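4.2 Gathering Demonstrations in Simulated Kitchens

Hui-mei Mak
November 20, 2019
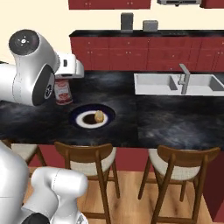
Figure 5. A rendered kitchen from the Fodor set. The gripper hand is over a red and white can on the island, with a plate to the lower right of the can.

All of the examples used to train the policy in this paper were gathered in simulation. Each one is a single attempt by a human operator to carry out a short kitchen task with one robot arm. The operator sits at a desktop computer, watches the rendered view on a monitor, and steers the gripper with a handheld controller. The software that links the controller to the simulated arm is called Prever. It reads the pose of the controller, turns it into a target pose for the gripper, and solves for the joint angles at every control step.

The kitchens come from Fodor, our set of room layouts. A layout fixes where the cabinets, counters, sink and stools go. Colors and surface finishes are drawn separately, so that one layout can appear with red cabinets and a black countertop in one episode and with quite different finishes in the next. In the kitchen in Figure 5 the robot works over a long island with a double-basin sink. Stools stand along the near side. They are never part of a task, but they are solid objects in the physics engine and the arm can collide with them.

Before an episode starts, the sampler chooses a task, a target object and a starting position for the robot base. The target is placed on a free stretch of counter within reach of the arm. Other items are then added nearby as distractors. We reject a layout if any two items overlap at the start, or if the motion planner can't find at least one path from the resting pose to the target. The planner is used only for this check, and its paths are not added to the training data. Early trials in September mixed planned and human paths, and the policy learned to pause where the two styles met – we dropped the planned paths after that.

The operator sees the task as one line of text at the top of the monitor. The text is stored with the episode and is later given to the policy as its instruction. Operators can restart an attempt at any time, and restarted attempts are thrown away. They are also asked to discard an attempt if they knock over something that was not the target, even when the task itself is completed. An attempt counts as a success when the target has stayed at rest in the goal region for 2 seconds and the gripper is open.

After filtering, the set holds 617 successful episodes. Two operators gathered all of them. Both practiced until they could finish five attempts in a row without a restart, and the practice attempts were not kept. We did not try to balance the number of episodes between the two.

Each episode stores the joint angles, the gripper command, the pose of every movable object and the random seed for the scene. Images are not saved while the operator is working. They are rendered afterward from the stored states, which keeps the control loop fast and lets us change the camera without gathering the data again. The policy takes in the rendered images and joint angles only. Object poses are used for scoring and are hidden from it.

The most common cause of a discarded attempt was poor depth judgment. On a flat monitor it is hard to tell how far the hand is above the top of an object, mainly when the hand itself covers the spot where the two would meet. Operators dealt with this by lowering the gripper in small steps and watching the gap from the side where they could. This shows up in the data as a slow final approach, and the trained policy copies it. We looked at trimming these slow sections but left them in, as the trimmed version knocked over more cans in our first tests.

A second problem came from the reach of the arm. When the target was placed near the far side of a counter, the elbow often passed close to other items while the hand was still moving in. Prever warns the operator with a tone when any link is close to contact. The tone was added partway through gathering, so the earlier episodes were made without it. We kept both groups and mark them in the release files.

Episodes were split for training and testing by layout, so no test kitchen shares a floor plan with a training kitchen. Finishes may repeat across the split. Results on the held-out layouts are given in Section 5.

Related items
Skondik: A Controller Interface for Remote Arm Control
Fimari: Scoring Pick-and-Place Attempts from Object Poses
Fodor Layout Set: Notes on Sampling and Finishes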